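Taller compartido Jatstead
Trucos y consejos > Automatización casera

Una pinza de dos dedos para practicar con vasos de papel: consejos de montaje y uso

Última revisión: 18 de febrero de 2025
Texto: Graciela Bustos. Revisión de la parte mecánica: Munther Matar.

Estos consejos salen del montaje de la pinza de mano que usamos en el taller para grabar demostraciones y entrenar después el brazo pequeño. La tarea elegida es separar y apilar vasos de papel. Quien quiera repetir el montaje en casa puede hacerlo con una impresora 3D corriente, un juego de destornilladores y una tarde larga. Los planos que seguimos son los de la carpeta Twal, versión 7, que están en el ordenador del taller.

Antes de empezar

Imprima primero una sola pieza de cada tipo. Los agujeros suelen salir algo cerrados y conviene comprobar el ajuste de los tornillos antes de gastar filamento en el resto. Si el tornillo entra forzado, repase el agujero a mano con una broca. Con el taladro a velocidad alta el plástico se ablanda y el agujero queda ovalado.

Separe los tornillos por longitud en tapas de frasco. Los de las almohadillas y los de los brazos se parecen mucho, y uno largo en el lugar de uno corto asoma por el otro lado y raya la mesa.

Lije las caras de contacto con grano 400, en seco y sin apretar. Limpie el polvo con un paño apenas húmedo y deje secar las piezas antes de pegar nada.

Montaje de los dedos

1. Monte los dos brazos sobre la guía sin apretar del todo. Cierre y abra la pinza varias veces. Si un dedo llega antes que el otro, el piñón está desplazado un diente: sáquelo y vuelva a colocarlo.

2. Coloque las almohadillas y apriete los tornillos alternando uno y otro, un cuarto de vuelta cada vez.

3. Cierre la pinza sobre una hoja de papel y tire de ella. Debe resistir igual por arriba que por abajo. Si se escapa por un lado, ponga una tira de cinta detrás de la almohadilla en ese lado y pruebe de nuevo.

4. Apriete ahora los brazos. Una gota de fijador de roscas suave basta. No use el fuerte en plástico; algunos fijadores lo agrietan con el tiempo.

5. Marque con rotulador la posición de apertura máxima. Para vasos, ajustamos el tope a 90 mm. Más apertura cansa la mano y no aporta nada con este objeto.

Si las almohadillas resbalan

Las almohadillas de goma pierden agarre con la grasa de los dedos y con la pelusa del papel. Se limpian con alcohol y un trapo de algodón. No hace falta desmontarlas. Si después de limpiarlas siguen resbalando, frótelas con una lija fina en círculos pequeños y vuelva a limpiar. Cuando la superficie se pone brillante y dura hay que cambiarlas.

Nisreen Najjar probó a forrarlas con la lámina antideslizante que se vende para cajones. Agarra bien, pero se arruga en los bordes y termina enganchando el reborde del vaso. Volvimos a la goma lisa.

Cables y portátil

Sujete el cable de la cámara al mango con dos bridas y deje un bucle holgado entre ellas. Sin ese bucle, cada giro de muñeca tira del conector. Las bridas se cortan a ras con alicates de corte; con tijeras queda una punta que araña.

Compruebe que hay espacio en el disco antes de grabar. Una sesión de 153 tomas nos ocupó casi toda la tarjeta y hubo que parar para vaciarla. Desde entonces se copia al terminar cada tanda y se anota en el cuaderno el número de la última toma.

El programa de captura, Drillov, guarda por defecto en la carpeta del último usuario. Revise la ruta al abrirlo. Neema Nyamweya dejó una nota con los pasos pegada dentro de la tapa de la caja de herramientas.

Elegir y guardar los vasos

Para practicar convienen vasos de pared ondulada o con relieve. Los lisos se pegan entre sí cuando hay humedad y salen de dos en dos. Compre un solo modelo para toda la tarea, pues una diferencia pequeña en el reborde cambia la forma en que encajan.

Guarde los paquetes cerrados y tumbados, lejos del fregadero. Un vaso aplastado no se recupera; apártelo para mezclar cola o pintura. Los que se usan en las prácticas no vuelven a la cocina. Nosotros los metemos en la caja Pusico del estante bajo, con la palabra «taller» escrita en la tapa.

Preparar la mesa

Despeje una zona amplia y pase un paño seco. Las migas y las virutas levantan el borde del primer vaso y la torre crece torcida. Si la mesa tiene pasacables, trabaje apartado de él.

Fíjese también en los reflejos. Una mesa clara devuelve la luz del techo y deja una mancha blanca en la grabación. Si molesta, gire la posición de trabajo o apague la lámpara que cae justo encima. Un mantel mate resuelve el reflejo, aunque se mueve con los vasos y hay que fijarlo con cinta por las cuatro esquinas.

Apilar y separar sin tirar la torre

Los vasos se apilan boca abajo o boca arriba, pero siempre igual durante toda la sesión. Al encajar uno, acompáñelo hasta que haga tope y no lo empuje más. Empujados a fondo cuesta mucho sacarlos después. Los rebordes blancos sirven de guía: si la distancia entre ellos es pareja, los vasos están bien encajados. Una franja más estrecha indica un vaso demasiado metido.

Acerque la pinza abierta y a baja altura, con las almohadillas paralelas a la pared del vaso. Centre la torre entre los dedos antes de cerrar. Con la torre más cerca de un dedo, ese dedo la toca primero y la empuja; corrija moviendo la mano, sin cerrar todavía.

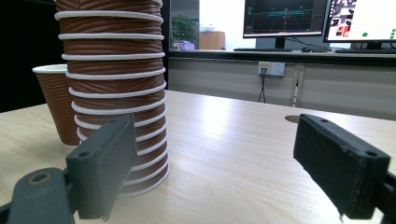
Errores frecuentes

Cerrar demasiado rápido. El vaso se deforma y el reborde se abre. Cuente hasta dos durante el cierre.

Levantar en diagonal. La torre se apoya en un lado y cae al soltarla. Suba recto y desplace después.

Cambiar de mano a mitad de sesión. Las tomas quedan distintas y luego hay que separarlas. Si se cansa, termine la tanda y descanse.

Dejar vasos sueltos pegados a la torre. Al abrir los dedos se golpean. Deje por lo menos el ancho de una almohadilla entre un objeto y otro.

Al terminar

Deje la pinza abierta, para que la goma no tome la forma del cierre. Desenchufe la cámara tirando del conector y enrolle el cable en vueltas grandes. Los tornillos que sobren vuelven a su tapa.

Una vez al mes revise el apriete de los brazos y ponga una gota de aceite ligero en la guía. Limpie el exceso con papel. El aceite no debe llegar a las almohadillas.

Para pedir las piezas impresas, apúntese en la hoja de la entrada o pregunte por Ghada Karam en el turno de tarde. La próxima tanda de impresión con goma nueva está prevista para septiembre.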